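Print this page | E-mail this to a friend

Mind your fingers: a morning with the rule book

Sunday, March 24, 2024

I'd better admit that I went to Flasitz expecting to be bored. A whole morning on good practice for robot grippers! But Brolla, the firm that runs the test rooms there, had promised me coffee and a go at the controls, so off I went with a notebook and my sensible shoes.

The house rules run to 14 pages. The first ten are what you'd guess: where to stand, who may open the gate, which way the stop button should face (towards the person, always, and at elbow height). Then you get to the section on gripping and it all becomes rather lovely. Hard, shiny things must be held at the lowest force that will keep them still. Jaws get wiped before each shift. Anything dropped is written down, even if it only fell an inch, and the drop log had reached entry 1183 when I leafed through it. Somebody had drawn a small sad face next to entry 62.

What I liked best was the bit about slippery metal. Polished, rounded pieces are on what the staff call the fussy list, and for those you hold still after closing the jaws, look at the grip, and only then lift (I forgot the looking part twice, and was told off very kindly).
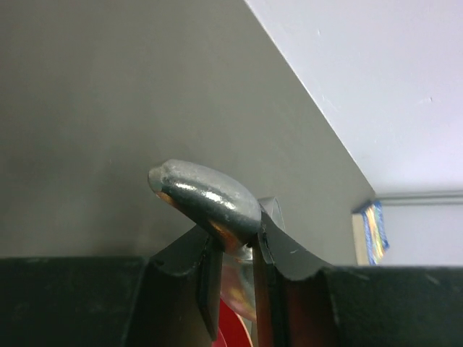 Who decides how hard a gripper is allowed to squeeze?

The person who signs the risk assessment does, working from the maker's limits and from tests on the things being handled.

I asked whether all this paperwork slows people down, and got a shrug. Over at Arroyo, a smaller outfit I rang afterwards, they keep their rules on one laminated sheet and swear by it. Brolla's crew think that's far too short. I can see both sides, though I'd want the drop log on my sheet.

A new edition of the Flasitz rules is due in May, with a longer part on changing jaws between jobs. I've asked for a copy, and I've been promised another go at the controls too!

Print this page | E-mail this to a friend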